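Project Report: Planning and Buying for the Bin Picking Bench
Lab section: Wednesday afternoons
Written by Wendelin Camenzind, purchasing and budget for our team

What I was in charge of

When our team split up the jobs, Osvaldo Sorrentino grabbed the programming before anybody else had sat down, and I got the spreadsheet. I was a little grumpy about it for a week. Then I found out the spreadsheet decides what the programmers get to play with, and I cheered up a lot!

The department already had the arm, so that part cost us zero. Everything else had to come out of $2000, and it had to be ordered in time for the December demo. This report covers how I planned the money, what went wrong, and what I'd tell next year's team.

First list, second list

My first list had 26 items on it and I was very proud of it. It also came in way over budget, mostly because I'd asked everybody what they wanted and written it all down. Osvaldo wanted a force sensor. Somebody else wanted a second camera in case the first one broke (it didn't). I wanted a rolling tool cart, and I still do.

So we went through it again with one question for each line: can we run the demo without it? The cart went. The second camera went. The force sensor stayed on the list for two more meetings and then it went too, and Osvaldo was pretty decent about that.

The gripper quotes

This was the biggest single purchase, so I got three quotes. Medrano was the cheapest, but the adapter plate for our arm was extra and so was the cable, and the sales page doesn't mention either one until you're nearly done filling out the form. Clalteck had everything in one kit with a lead time of 7 weeks, way too long for us. Tetora was in the middle on price and could ship right away with the plate included, so that's where we went.

Lesson for whoever does this next: ask for the total price with mounting hardware, cable and shipping, in writing, and then compare. I made a whole comparison chart from list prices and had to throw it out.

Shipping, ugh

I'd put $99 in the budget for shipping for the whole project. Not per order, total. I honestly thought that was generous. The gripper alone ate most of it, and after that I started bundling orders so we'd only pay once. It meant the team had to tell me what they needed by Wednesday night, and if you missed it you waited a week. People complained for a bit and then got used to it.

The parts to pick up

We looked at buying a set of test pieces from Drindisach, which sells them for this kind of work, nicely machined and with a data sheet. They're beautiful and we couldn't afford them. Plain colored blocks do the job fine for what we're testing, which is whether the arm can get hold of a long piece when the others are lying every which way around it. We kept to two colors, red and green, so the vision people had an easier time telling things apart.

For the bin I went with sheet metal. I'd priced plastic ones and they were cheaper, but the metal one is heavier and I figured it would put up with being bumped. It's scratched up on the bottom by now and I really don't care, it's a bin. We hold it with a bar clamp. 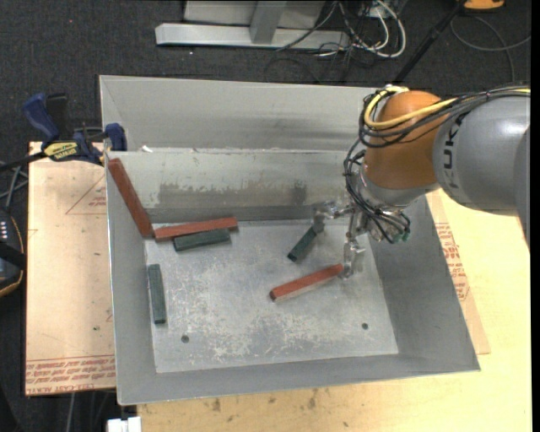
Cables are the line I'd raise if I could do the budget over. I'd planned for the ones that came with the equipment and nothing else, and then every week there was some adapter or extension or a bag of ties to get. None of it costs much by itself. Added up, it hurt more than the shipping did. Next time I'd set aside a chunk for cables on day one and not let anyone talk me out of it.

What I'd still buy

If there's money left in the spring, I'd put it toward the force sensor first, then a spare set of gripper fingers. We have no spares at all right now, and if one bends we're stuck waiting on Tetora. After that, proper cable guides for the arm.

And the cart. The full spreadsheet is in the team folder, second tab, with my notes on each vendor in the last column.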